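How to cut a short story down to a magazine's word limit
by Pushpa Maurya

Many literary magazines accept stories up to 3000 words, and mine are always longer at first. I wrote this page for people in my Saturday writing group, but anybody may use it.

Step 1. Leave the draft alone for one week. Then print it and read it aloud with a pencil in your hand.

Step 2. Look at the first page. In my last story I removed 871 words before the main character, Mr. Sachdeva, even opened his door. The story begins now when he is already late.

Step 3. Mark every place where two sentences say the same thing. Keep the shorter one.

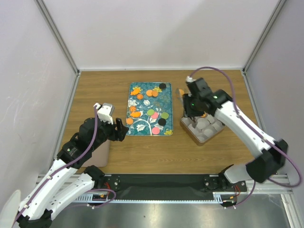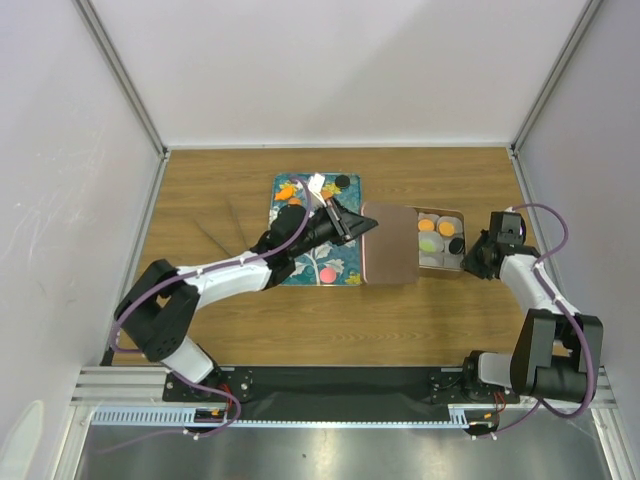 Should I cut the dialogue or the description first?
Start with the description. Dialogue is harder to repair after a cut, so leave it for the second reading.

Step 4. Save each removed part in a separate file. From one such file I later made a very short piece of about 100 words, and a small journal, Mondenent, took it.

Step 5. Count the words again, and check if the magazine wants the title included in the number.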